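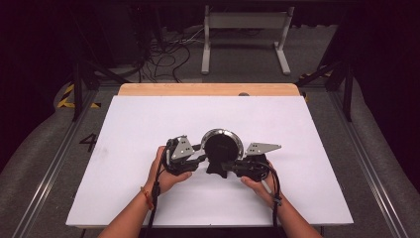
Hand-held gripper, open, over a white board

Mallavska: The Complete First Season (Blu-ray)
Limited edition box set
Label: Gremitz
Release date: Tuesday, October 1, 2019
Status: In stock

Overview

Mallavska is an anthology horror series made for television. Each of its seven episodes is a self-contained, feature-length story with its own cast. The only recurring element is the apartment building that gives the series its name. This set contains all seven episodes in their original broadcast versions, plus the longer cut of episode four, "The Meter Reader," which has not been released on disc before.

The series was created by Gwilym Bellis, who also wrote episodes one, four and seven. Tomos Gwynne directed the first and last episodes and supervised the grading for this release.

Specifications

Format: Blu-ray, four discs (BD-50)
Region: A (locked)
Running time, episodes: 613 minutes
Running time, extras: 237 minutes
Video: 1080p, AVC, 23.976 fps
Aspect ratio: 1.78:1 (episodes one to six), 2.39:1 (episode seven)
Audio: English DTS-HD Master Audio 5.1; English LPCM 2.0
Subtitles: English SDH, French, Spanish
Packaging: Rigid slipcase, two double-disc keep cases, booklet
Booklet: 40 pages, stapled
Edition size: 3000 copies, unnumbered

Disc contents

Disc one: "Ground Floor," "The Lodger's Key"
Disc two: "Wet Paint," "The Meter Reader" (broadcast version)
Disc three: "Quiet Hours," "A Room for Prandik"
Disc four: "Top Floor," "The Meter Reader" (extended version), archive material

The running time listed for episodes covers the seven broadcast versions. The extended version of "The Meter Reader" is counted under extras.

Picture and sound

The series was shot digitally and finished in high definition. The transfers were made from the finished masters and not from broadcast files. Noise reduction was not applied. Episodes one to six carry the grade used for broadcast, with small corrections to black level in "Quiet Hours," where the stairwell sequence had been raised for television. "Top Floor" has been regraded from the camera originals and is noticeably darker than the version that aired.

Some scenes in the extended version of "The Meter Reader" survive only as an offline edit. These sections have been upscaled and matched as closely as the source allows. A drop in sharpness and some interlacing on horizontal movement will be visible on larger screens.

The 5.1 tracks are the original mixes. The stereo tracks are also original and are not fold-downs. "Wet Paint" was mixed in stereo only, and the 5.1 option is disabled for that episode.

Extras

Commentary by Gwilym Bellis and Tomos Gwynne on "Ground Floor" and "Top Floor"
"The Meter Reader," extended version
"Building the Stairwell," production documentary
Deleted scenes from "The Lodger's Key" and "Quiet Hours," without final sound
Title sequence tests
Original broadcast promos
Stills gallery

Commentary tracks are not included in the running time given for extras. All video extras are subtitled in English only. The stills gallery advances manually.

Booklet

The booklet contains an introduction by Bellis, an essay on the sound design, a full cast and crew list for each episode, and the first draft outline of "A Room for Prandik," which differs from the filmed version in its final third. The essay discusses the endings of episodes five and six.

Compatibility

The discs will not play on region B or region C equipment. Discs two and four use seamless branching for the opening recap. Players with old firmware may pause for a second or two at the branch point. Updating the firmware normally clears this. The discs store a resume position per episode on players that support it.

Known issues

On disc three, the French subtitles for "Quiet Hours" run a few frames late from chapter six onward. Replacement discs will be pressed and should ship in February. To request one, send your order number and a photo of the disc label through the contact form. The case and booklet do not need to be returned.

The back of the slipcase lists the aspect ratio as 1.78:1 for all episodes. The figures in the table on this page are correct.

Ordering

Limit of two per customer. Orders containing preorder items are held until all items are available. Slipcases are shrink-wrapped and shipped in a corrugated mailer. Minor corner wear to the outer wrap is not grounds for exchange.

There is no digital copy with this set. A standard edition without the slipcase and booklet is planned, with the same four discs and the corrected disc three.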